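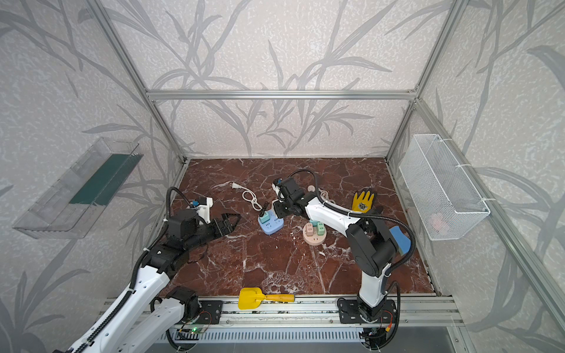
Two robot arms mounted along the edge of a marble tabletop.

Undberg Capital Lists Short-Term Bond Fund on Civavby Exchange

FILTLEY, Jun 26, 2025 - Undberg Capital said today that its Short-Term Bond Fund has been approved for listing on the Civavby Exchange. Trading is expected to start in July.

The fund will hold government and investment-grade company bonds that mature within two years. It is meant for investors who want regular income but do not want to tie up their money for long periods. Interest will be paid out every month.

At launch the fund will hold 1,149 bonds. No single company will make up more than 2 percent of its assets. The manager will review the holdings each month and replace bonds as they mature.

Investors can buy shares through any broker with access to the exchange. Those who prefer to buy from Undberg directly can open an account with $3,000, or $2,000 if they set up a monthly deposit. Existing Undberg clients can move money from another Undberg fund without paying a transfer fee.

Flores Trust will hold the fund's assets and keep its shareholder records. It already does this work for Undberg's stock index funds.

Short-term bonds usually change less in price than longer ones when interest rates move, but they can still lose value. The fund is not a bank deposit and is not insured. Past results of other Undberg funds do not show how this fund will perform.

The prospectus lists all fees and risks and should be read before investing. Copies are available from the Undberg office in Filtley and from participating brokers.

About Undberg Capital

Undberg Capital manages bond and stock funds for individual savers and workplace retirement plans. The company is privately owned and has its head office in Filtley.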